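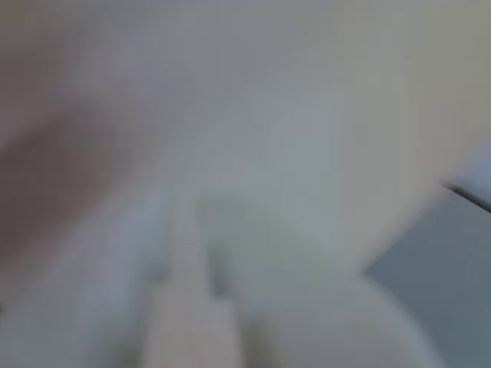
How to Compare Home Insurance Quotes Side by Side

Two quotes for the same house can look alike on price and cover very different things. Working through them line by line takes an evening at most. You need your current policy, the new quotes, and a sheet of paper or a spreadsheet.

Step 1. Find your declarations page

The declarations page is the summary at the front of your policy. It lists your dwelling limit, personal property limit, liability limit and deductible. Copy these into the first column of your sheet. If you can't find the page, most insurers let you download it from your account.

Step 2. Ask for the same limits everywhere

Give every company the numbers from your first column. If Brerkano quotes you with a $1,000 deductible and Lundgren quotes you with $2,500, the lower premium tells you very little. Ask for the quote to be run again. Agents do this all the time.

Step 3. Check replacement cost or actual cash value

Replacement cost pays what it takes to buy the item new. Actual cash value takes off for age and wear. Look at the roof separately. Some policies cover the house at replacement cost and the roof at actual cash value, and the difference may only show up in an endorsement on page 14 or later.

Step 4. Look for a second deductible

Wind and hail often have their own deductible, written as a percentage of the dwelling limit. On a house insured for $305,000, a 2 percent deductible is $6,100. Write down the dollar amount.
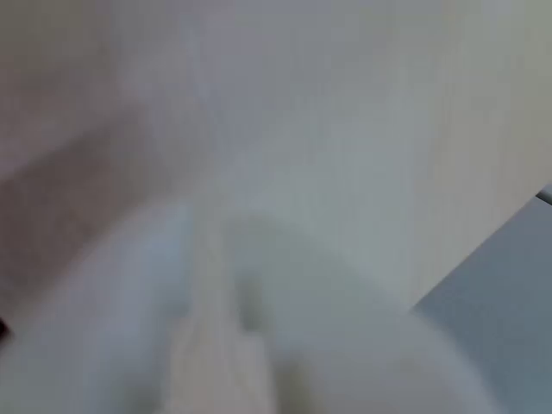
Reader comment, left under Step 4: My Unonov quote had the hail deductible on the last page and I missed it the first time. Would it be on the declarations page once the policy is issued?

Usually yes, but check before you sign. Ask the agent to send a sample declarations page with the quote.

Step 5. Put the price on one basis

Some companies quote by the month and some by the year. A quote of $53 a month from Prolano comes to $636 a year before any installment fees. Add the fees, then compare.

Step 6. Switch without a gap

Choose a start date for the new policy that matches the day the old one ends. Wait for written confirmation before you cancel. If your mortgage company pays the premium from escrow, send it the new policy number and billing address, and check your next escrow statement to see that the right insurer was paid.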